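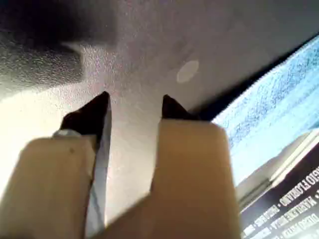 Gripper fingers with the black fingertips fitted.

Home > Guides > Grippers > Faults

Fixing a Dropped Cloth on a Two-Arm Folding Cell

Last updated: May

If the right arm lets go of the cloth in the middle of a fold, check the fingertips before you touch the software. At Prevau we lost a morning to code 110, "grip lost," before Ravinder Vachon found a tip that had shifted on its finger.

1. Press the stop button and cut power to both arms. Keep your hands out until the joints go slack.

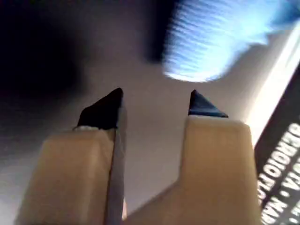 2. Push each black tip sideways with your thumb. It should not move. If it does, peel it off, clean the finger and refit it with new tape. Tighten any loose screw by hand.

3. Follow the cable from the sensor pad back to the wrist. A pinched cable gives the same code.

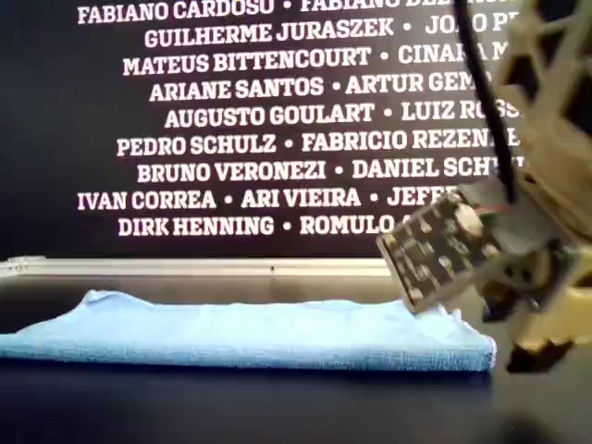 Leave enough slack for the wrist to turn fully both ways. Ours had about 2 inches too little.

4. Restore power, lay out one cloth and run the fold at low speed. Stand outside the reach of both arms. 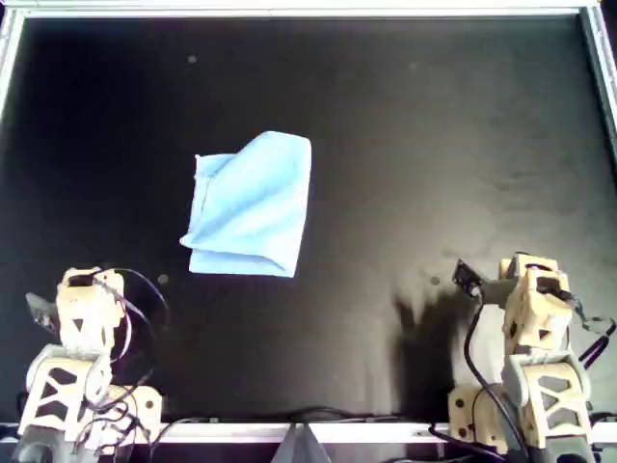 5. Open the log. If code 110 comes back, replace the pad and report it to Sigrun Torvik.

Related guides
Code 735: Wrist Servo Overheating
Replacing a Sensor Pad
The 1000-Cycle Check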